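A Place to Leave Things, and a Place to Find Them

Keludow Public Library's lost property service enters its eleventh year

The lost property desk at Keludow Public Library occupies a former cloakroom beside the east stairs. It opens at 10 a.m. and closes at 4 p.m., and for most of that time Liên Giáp sits behind the counter with a ledger, a telephone and a tray of paper tags. Ms. Giáp has supervised the service for 11 years. She agreed to speak with the library newsletter in January, the month in which the desk receives more inquiries than at any other time of year.

"People come back from the holidays and take stock," Ms. Giáp said. "They put their winter things on in the morning and discover that one glove has been gone since before Thanksgiving. Then they try to remember every building they walked into."

Last year the desk recorded 842 items. Umbrellas made up the largest group, followed by scarves, water bottles and reading glasses. Phones and wallets are fewer in number and are nearly always claimed within the day. The remainder is harder to place in a category, and the ledger has a column for it, headed simply "Other."

Before the present arrangement, each floor of the library kept its own box. A visitor who had lost a hat might be sent from the children's room to periodicals and from there to the basement, and could leave without having reached the right box at all. Ms. Giáp was then a circulation clerk and had charge of the one on the second floor.

"The boxes were kept with good intentions," she said. "But a box has no memory. Something would go in at the top and work its way to the bottom, and by the spring no one could tell you when it arrived or where it was picked up."

Her first request was for the ledger. Each entry gives the date, the hour, the floor and a short description, and a tag with the same number is tied to the item. The ledger is still kept by hand. A computer catalog supplied by Fosonex was introduced three years ago and runs alongside it, so that staff at the Cletow branch can search the list without telephoning.

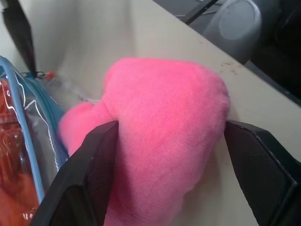 Soft toys and other plush items are held for the full season.

Children's belongings receive particular attention. The standard holding period is 60 days, but Ms. Giáp asked early in her tenure that toys be kept longer, and the library agreed. Families who visit Keludow from out of town may not return until the next school vacation, and parents do not always know at which stop on a long day a toy was left behind.

"An adult who has lost an umbrella will buy another umbrella," Ms. Giáp said. "A child does not think that way, and I would not want to be the person who tells a four-year-old that the time limit has passed."

She recalled a telephone call from a father who had already tried a restaurant, two gas stations and a motel. His daughter's stuffed rabbit was on the shelf, tagged and entered. It was mailed that afternoon. The library does not ordinarily pay postage, and the father sent a check for the amount, together with a drawing that remains on the wall behind the counter.

Ashraf Abdel Rahman, head of public services, oversees the desk along with circulation and the reading rooms. He described its budget as modest. The service costs the library 200 dollars a year in supplies, most of it spent on tags, string and mailing envelopes. Staff time is the greater expense, and he has been asked more than once whether it is justified.

"My answer is that we already spend the time," Mr. Abdel Rahman said. "When there was no desk, every member of staff spent a little of each day looking for other people's belongings. We now do it once, in one room, and the reference librarians can answer reference questions."

He also pointed to the effect on the way visitors regard the building. Several people who came to reclaim an item had not held a library card, and left with one. Mr. Abdel Rahman was careful not to make too much of this. The library has not kept figures on the matter and does not intend to.

Claiming an item requires a description. Ms. Giáp asks visitors to say what they lost before she goes to the shelves, and she does not bring out several similar articles for comparison. Keys are treated more strictly, and a claimant must describe the ring as well as the keys. The rule has produced some impatience over the years. She considers it fair.

"If I hold up six black umbrellas, everyone will choose the best one," she said. "I might do the same."

Unclaimed clothing goes to the Bạch Community Center on Orchard Street, where it is washed and offered free of charge. Eyeglasses are sent to a collection program. Books are a separate case. Those belonging to other libraries are returned to them, and privately owned books are placed on the sale cart, except where a name is written inside the cover. Ms. Giáp writes to those owners when she can find an address, and has had replies from as far away as Alaska.

Changes are planned for the coming year. The Cletow branch will receive its own counter in the spring, using the same tags and the same form of entry, and a weekly van will carry items between the two buildings on request. Ms. Giáp is training the two clerks who will run it. She has asked them to spend a morning each with the older ledgers before they begin.

Inquiries may be made in person at the east stairs or by telephone during desk hours. Callers are asked to have the floor and the approximate time of their visit ready.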